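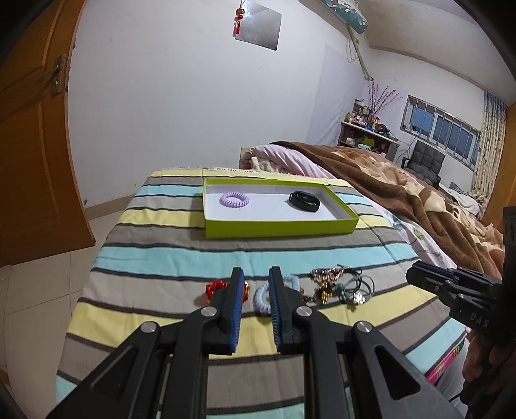 Tips & Tricks: Campaign Season

I'm running for a seat on the Clitlow town council, and my kitchen table has turned into a print shop. A few things I've picked up (mostly the hard way!) about handling 3,000 flyers at home.

Fold with the back of a butter knife. My thumbnail gave out after 700.

Bundle by street before you stack anything – I sorted mine afterward and lost a whole evening to it.

Yard signs that wobble in their stakes want a sliver of cereal box pushed down each side. Two slivers if it's windy.

Old tape on last year's signs comes off with a hair dryer on low and a plastic scraper. Any gum left behind, dab on cooking oil, wait 7 minutes, then wash with dish soap.

Keep rubber bands in a jar with a lid. Mine dried out in August and snapped all over the porch, and I'm still finding bits in the doormat.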